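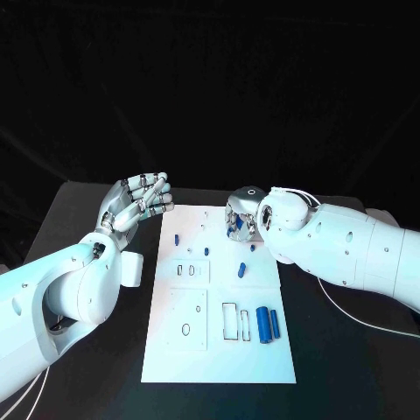

Board with the blue and white parts on the gray table, black cloth behind.

2018-05-04
Peg board, Prever set. Continued from previous page.

Sorting of the Barreto delivery is finished. Invoice says 2,000 pegs. Ka-ming's tally agrees with the invoice once the pegs stuck in the bag seams are included. After gauging:

Passed: 1,709
Of these, blue: 1,295
Of these, white: 414
Rejected: 291

Rejects are mostly oversize at one end, where the mold leaves a lip. A few are bent. The lip can be taken off with a blade but the end comes out faceted and then catches in the hole, so I stopped doing that after the first handful. All rejects are in the tray marked SCRAP under the sink bench. Judite wants to keep them for the glue tests. Fine by me as long as they stay in that tray.

Gauging method, for whoever does the next delivery: steel plate with two holes, go and no-go. Peg is dropped in lip end first, no push. If it stops in the go hole it is a reject, even if a turn would free it. Ka-ming and I had been judging this differently until midmorning. His first bag was gauged again under the rule above and the totals are after that correction.

Color. The blue from this delivery is slightly darker than the February pegs when held side by side under the bench lamp. With the overhead lights only, I can't separate them. No difference in fit between the two lots. I have not mixed them in storage. February lot stays in the round tubs, the new lot is in the Kerkano drawers, blue on top and white underneath.

White parts on the white board remain a nuisance. Anything that rolls a short way from where it was put down is hard to find again by eye, particularly from a standing position. The blue ones give no trouble. Options discussed with Judite:

1. Gray board. Weltarstead will cut one from the same drawing. Price not yet given.
2. Matte paint on the present board. Paint builds up in the holes and we would have to ream them afterward.
3. Leave the board alone and use fewer white parts.

We are doing 3 for now. Quote for 1 to be requested by Judite.

Glare. The bare bench top reflected the window onto the board in the afternoon. The dark gray table does not do this to any extent I can notice. The black cloth behind it also removes the shelf clutter from view. The cloth has fold marks from being stored in its packet. Steaming was tried on one corner with some effect. Hang it overnight with clips on the bottom hem before spending more time on it. Lint is the other issue: wipe the table after the cloth has been moved, before the board goes down.

Board seating. Checked for rock by pressing each corner in turn. Slight movement at one corner, gone when the board was turned end for end, so the fault is in the table surface at that spot. A strip of masking tape under the corner takes it out. Tape does not hold well if the table has just been wiped with alcohol. Let it dry first.

Peg fit, new blue, in the reamed holes: enters under its own weight when started square. Tilted, it jams at the chamfer and needs lifting out before trying again. Pressing harder marks the edge of the hole. In the unreamed holes the fit is tighter and not consistent. The remaining unreamed holes are circled in pencil on the underside of the board. Please don't erase these until they are done.

Reamer is getting dull. It squeals on entry and leaves a burr that has to be brushed off. New one is on the Weltarstead order with the gray board if Judite hasn't sent it already.

To do:
- ream circled holes, brush, vacuum
- label the Kerkano drawers properly (masking tape at present)
- second gauge plate, so that two people can sort without passing one back and forth
- write to Barreto about the lip, with a bag of rejects
- clips for the cloth

Note added later: Barreto asks for the lot number from the bags. Bags went out with the packing, but Ka-ming had copied the number onto the lid of the scrap tray.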